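19 January 2023
By Arwel Morris

Mussel larvae drift for several weeks before they attach to anything, and the choice of where to attach is made by an animal smaller than a grain of sand. Bianka Antal has spent most of her career on that choice. Her group at the Wallard Marine Laboratory in Mestport has now finished a two-season survey of settlement in the Privdale estuary, with results that differ from the older records for the same water.

"The older records came from bottom samples," Antal said. "You took a core, sieved it, and counted what was left. That gives you survivors. It doesn't give you arrivals."

The survey used collectors hung from fixed lines at three depths. Each was retrieved after 14 days and replaced. Over the two seasons the group recovered 430 collectors, and 237 of them carried enough larvae to be used in the depth analysis. The rest went into a simpler presence or absence table.

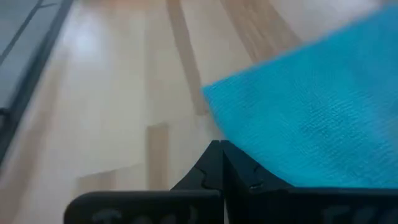
Photo: Cadi Owen

The main finding concerns depth. Earlier work placed most settlement close to the seabed, near the adult beds. Antal's collectors show the highest counts at the middle line, well above the adults, during spring tides. At neap tides the difference between depths mostly disappears.

Asked whether that could be a product of the lines themselves, Antal said the group had considered it early. "A line moves. A moving line sheds larvae, and it also meets more water. Those two effects pull in opposite directions, and we can't separate them completely. We ran stiff lines beside slack ones for part of the second season. The pattern by depth held in both."

The largest count on any one collector was 3,040, taken in September of the second season at the middle depth. Antal excluded it from the averages and reported it separately. "I don't think it's an error. It was counted twice by two people. But one collector shouldn't set the slope for a whole season."

Counting was done under a microscope by Cadi Owen and Hywel Gittins. Larvae were washed off into a fine sieve, stained, and sorted by shell length. Animals over 2 millimeters were left out, as they had probably settled elsewhere first and moved. Young mussels can let go and drift again on a long thread, sometimes more than once, so a large animal on a fresh collector says little about first settlement.

"The cutoff is a judgment," Gittins said. "If you raise it, the bottom line looks better. If you lower it, you lose animals that grew fast. We give the counts at three cutoffs in the appendix and people can take their pick."

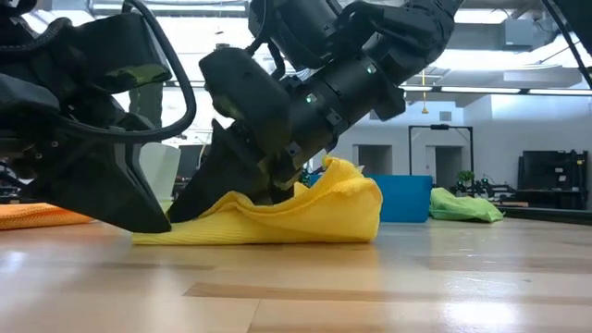

Yellow microfiber cloth.

Salinity turned out to matter less than expected. The upper Privdale receives a good deal of fresh water after rain, and the group had planned its stations on the assumption that larvae would avoid it. Counts did fall after the two wettest weeks, but they recovered at the next retrieval. Antal reads this as larvae being carried seaward and back again. She added that the loggers recorded only at the middle depth, and that a thin fresh layer at the surface would have been missed.

The choice of collector material took up most of the first winter. Smooth plates gathered few larvae in the trials, and coarse rope gathered many but was hard to wash clean. Newly arrived mussels tend to favor filaments, such as fine seaweeds, where there are many small points of contact. The bright yellow towel in the photo has the general kind of surface in question, with a fine, woven texture, although the towel is lying on the floor and the collectors hung free. Antal's group settled on a looped polypropylene pad, which could be cut to one size and rinsed without tearing. 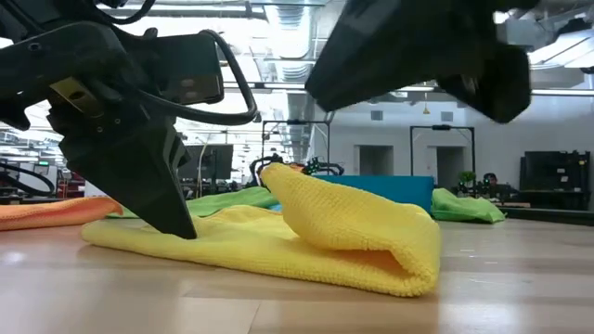 Washing losses were measured separately. Gittins seeded clean pads with known numbers of larvae, rinsed them by the standard method, and counted what came off. Recovery was lowest where loops had been pressed down and trapped animals underneath. A pointed tip pushed into a soft pile, as with the black finger on the yellow towel, makes the same kind of local pressure, and the handling protocol now requires pads to be lifted by their corner ties. The correction applied to the final counts is small, and it's the same at every depth.

Morfudd Rosser, who models currents at the laboratory, is using the counts to test a particle model of the estuary. Her first runs place larvae too far upstream. "The model has them drifting passively," Rosser said. "Real ones swim down when the flow drops. Not fast, but enough to change which layer they're in when the tide turns."

A comparison data set is being prepared with Altıntaş, a hatchery that grows larvae in tanks at controlled flow speeds. Antal wants swimming rates from there before the lines go back in the water. She would also like loggers at all three depths, and fewer stations.

"We had too many places and too few depths," she said. "I'd trade half the map for one more line near the surface."

Contact the editors | © 2023 Mestport Marine Review | Back to top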